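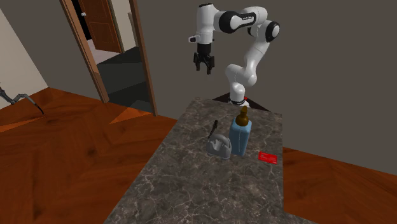

Robot arm at the end of a long table (computer rendering).

Week 6: What does home advantage tell us about the next match?

Read any match preview and you will meet the unbeaten home record before the second paragraph. Today we ask how much weight it can bear. My own view is: not much.

Start with the run itself. Tolcombe went 10 home matches without defeat, and the local press called their ground a fortress. Six of those matches were draws. "Unbeaten" hides that completely, and a side that draws six times in 10 at home has dropped 12 points there.

Then look at who came to visit. Of the top five, only Dritar had played at Tolcombe during the run. The rest of the fixture list was kind. A preview writer has no reason to mention this -- you do.

The data set

You have 214 matches from one league. The home side won 84 of them. Work out the share before you read on, and decide whether it looks like a fortress effect to you. Remember that a draw is a possible result, so 50 per cent is the wrong yardstick. Compare home wins with away wins.

Common claims, and what to ask of them

"They are poor travellers." Over how many matches? Trundora were given this label after four away defeats, two of them by a single goal and one with a player sent off in the first half.

"The crowd is worth a goal." Measured how? Some studies of matches played behind closed doors found a smaller home edge, but the size varies from league to league, and the fixture lists in those seasons were odd.

"They always start fast at home." Check the goal times. Usually the writer is remembering two matches.

The Ackermann ratings on the course page do include a home term. It is the same for every club, which I think is sensible. Fitting a separate one to each ground from 15 or so home matches mostly fits noise.

For the seminar

Bring one published preview. Underline each statistic, write down how many matches it rests on, and say whether the opposite claim could be made from the same results.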